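Cell guides > Jutinard twin-arm bench > Looking after the arms > Cables, grippers and the weekly wipe test

4. Cables, grippers and the weekly wipe test

Welcome back. If you have come straight here from section 3 then your arms are bolted down, the power is on and both controllers have found each other, and you can put the kettle on before you start. If you have come here because something has gone wrong with a cable, which is how most people find this section, do have a quick read of 4.1 anyway. It will save you a trip back.

Everything in this section applies to both arms. We say "left" and "right" as you see them from the front of the cell, standing at the black beam. The Mabula software uses the same convention from version 5 onwards. Older versions had them the other way about, so if the arm you didn't expect starts moving, stop and check your version before you do anything else.

4.1 Before you put your hands in

CAUTION: Switch both arms to Hold and turn the key on the control box before you reach over the front beam. Hold on its own is not enough. An arm in Hold will still settle a little under its own weight if somebody knocks it, and those big joint housings have more heft in them than you might think.

Take off bracelets, lanyards and anything with a long cord. Roll your sleeves up too, please. The toothed rack along the front of the cell is very good at catching a cuff, and it is a nuisance to clean wool out of.

You will want:

- the 2 mm hex key from the Jetov tool roll
- a packet of hook-and-loop ties (soft ones, never the hard plastic sort)
- a dry lint-free cloth
- the small whiteboard, a marker and the eraser
- a pencil and the cell logbook

4.2 Checking the purple cables

Each arm has one purple cable, which starts up at the gripper bracket and follows the arm down to the base. It carries the signals for everything beyond the wrist, and it is by a long way the part we replace most often. Nearly always the trouble is that someone has tidied it too well. A cable pulled neatly against the forearm looks lovely and will break inside its jacket in a few months.

1. Start at the bracket above the gripper. Hold the plug gently between finger and thumb and see whether it wiggles. A very slight give is fine. If it rocks, nip up the two small screws with the hex key, a quarter turn at a time.

2. Look at the arch where the cable leaves the bracket. It should stand clear of the wrist in a generous loop, big enough to pass your hand through. If it has been tied down, untie it.

3. Run your fingers along the cable as far as the black joint housings. You are feeling for flat spots, nicks and anything sticky. (Sticky usually means marker ink, and that wipes off.)

4. Carry on past the housings to the base. Leave a loose curve here as well. The cable needs this slack when the base turns to its limit, and if you take it away the strain goes straight up to the plug you have just tightened.

5. Do the same for the other arm. It is tempting to skip this one if only the first was giving trouble, but they were fitted on the same day and tend to wear together.

NOTE: A loop that hangs over the front rail is quite all right. A loop that can reach down to the toothed rack is too long, and should be taken up at the base with one soft tie.

4.3 Checking the gripper fingers

Wipe the fingers of both grippers with the dry cloth. Please don't use spirit or kitchen spray, however grubby they are, as both leave a film and the grip will drift for days afterwards.

Close each gripper from the software at the lowest force and look at the tips. They should meet all the way along. If you can see daylight at one side, the finger has shifted on its mount, and you will find the instructions for reseating it in section 6. Don't try to bend it back. Veikko Halonen in our service room keeps a drawer of fingers that people have tried to bend back, and he will happily show it to you if you ever visit us at Grurkside.

4.4 The wipe test

Once the cables and fingers are in order, the wipe test tells you whether the pair of arms can still hold a tool steadily against a surface that doesn't sit quite square. We like it as a weekly check as it needs no special gear and you can judge the result from across the room.

1. Write a few words on the whiteboard in large letters. Anything will do, and two short lines give the arm plenty to work on. Avoid permanent marker. We mention it only because we get the phone call.

2. Lay the board in the middle of the work surface and turn it so that it sits at a slant. A board lined up neatly with the beam makes the test too easy and will hide a tired wrist joint.

3. Clear a space around the board. Toys, blocks and other practice pieces can stay in the cell so long as they are well off to the side and not underneath the path of a forearm. If you use the microphone, stand it at the back behind the board.

4. Step back, turn the key, and bring both arms in slowly from the Mabula panel. Park the left gripper beside the upper edge of the board with its fingers pointing inwards.

5. Bring the right gripper to the eraser and close it at force setting 56. Lift, and wait a moment to see that the eraser doesn't slip or tip in the fingers.

6. Lower the eraser to the board near its upper end, at the place where your writing finishes, and stop there. Before you let it wipe anything, walk round and look at both cables. With the arms reaching in like this the loops should arch freely over the wrists and come down past the housings without pulling tight anywhere.
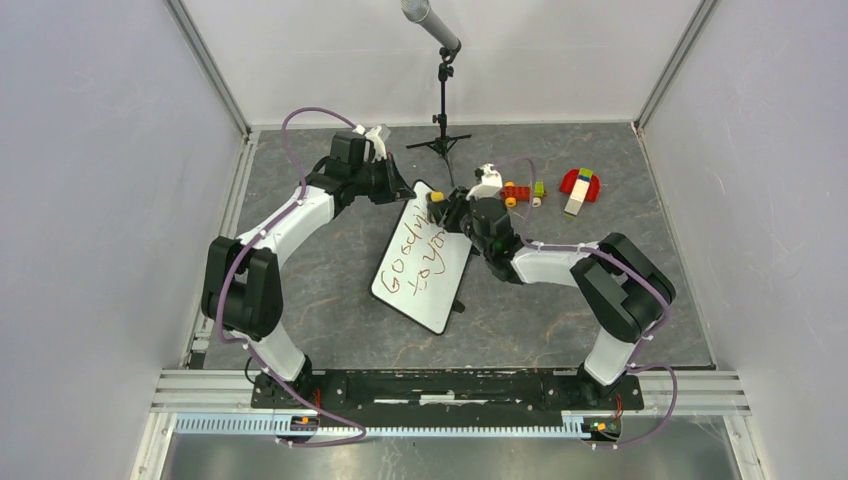
7. If all is well, start the wipe. Keep a finger by the stop button for the first stroke, especially if you have changed a cable. The software runs five strokes and then lifts the eraser clear of the board.

8. When both arms have gone back to rest, turn the key and take the board out to look at it in decent light.

4.5 Reading the result

A clean board, or one with a faint even haze, is a pass. Write "pass" in the logbook with your initials and carry on with your day.

Stripes of ink left behind mean the eraser is riding up at one edge. Check that it was sitting squarely in the fingers, and try again before you blame the arm. A clean patch that fades away towards one side points to the wrist, and you should run the levelling routine in section 7.

If the board itself has slid across the work surface, the pressing force is too high. Bring it down by 5 and repeat. You may need to do this two or three times after fitting a new eraser, which is always stiffer than the old one.

CAUTION: If either arm stops halfway through a stroke and the panel shows a cable warning, don't press Resume. Turn the key, let the arms settle, and go back to the start of 4.2. Pressing Resume with a damaged cable can open the gripper without notice.

4.6 How often

Do the cable check and the wipe test once a week. Sunday evening suits cells that run all week, but any quiet hour will do if you keep to it. Replace each purple cable after 200 hours of arm movement, even if it looks perfectly healthy. The panel keeps the count for you under Service, and you should set it back to zero for that arm when the new cable is in.

Spare cables are sold singly. Tell us which arm it is for when you order, as the right-hand one is slightly longer.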